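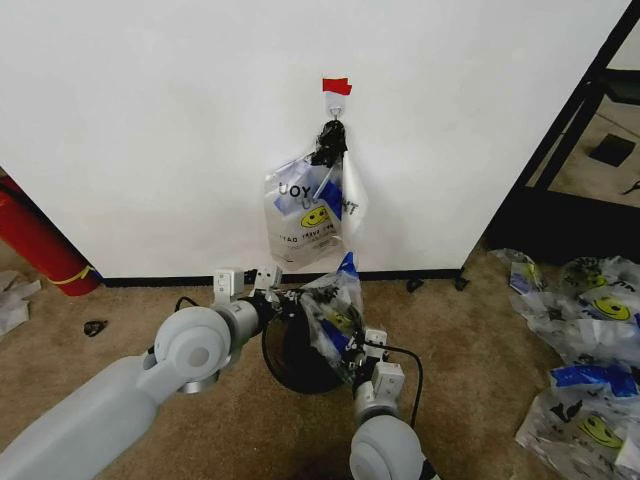
I stopped doing the big weekly shop in November and I have been meaning to write down how it has gone.

For years I drove out to the retail park at Mistow, filled a trolley and came home with more than I could put away. A fair amount of it went in the bin. I never kept proper track, but the salad drawer told its own story. Then the car failed its MOT, the quote for the work was more than I wanted to spend, and I decided to see how long I could manage on foot.

The nearest shops are on Alva Road, twelve minutes' walk if the lights are with you. There is a greengrocer, a small supermarket, a chemist and a butcher who shuts at lunch. I go most days after work, usually between half five and six, and buy what I can carry in two bags. That's the whole system.

The first fortnight was poor. I kept buying heavy things on the same day – potatoes, milk, tins, washing liquid – and walking back up the hill with my fingers going white. I also forgot my own bags more often than not and paid for new ones. Now there is always one folded in each coat and one in my work rucksack, and I have more or less stopped paying for them.

What changed most was the cooking. With the car I planned seven meals and cooked perhaps four of them. On foot I look at what's there and decide in the shop. We have eaten a lot of cabbage. Rekha Suvarna from work gave me her way of doing it, which is mustard seeds and curry leaves in hot oil, then the cabbage shredded fine, salt, lid on for a few minutes and coconut at the end. I make it twice a week and have not got tired of it yet. I use desiccated coconut, which she disapproves of.

On money, I can't claim a great deal. The small supermarket charges more for nearly everything, and the coffee I like is 40p dearer. Against that I'm not paying for petrol, and I don't come home with a garlic press. My bank statement suggests I spend slightly less on food than I did, though the butcher is doing well out of me.

There are things I still can't do this way. Cat litter is one. Ravindran Lobo next door goes to Mistow every other Saturday and offered to bring back a sack when he gets his own, so I give him the cash and take his recycling out when he's away. Rice I buy in a large bag and have delivered, along with flour.

Rain matters less than I expected. Wind is worse, particularly on the corner by the old Bruledum works, where it comes straight across the car park. I lost a punnet of mushrooms there in the dark one evening and didn't go back for them.

Vignesh asked if I'd go back to the old way once the car is sorted. The car isn't sorted. It's still on the drive with a flat battery on top of everything else, and I have had one quote of £3,041 and no second one. I expect I'll sell it for parts in the spring. If anyone reading knows an honest yard that collects, please leave a comment.

Next time, the freezer, which needs emptying before it needs anything else.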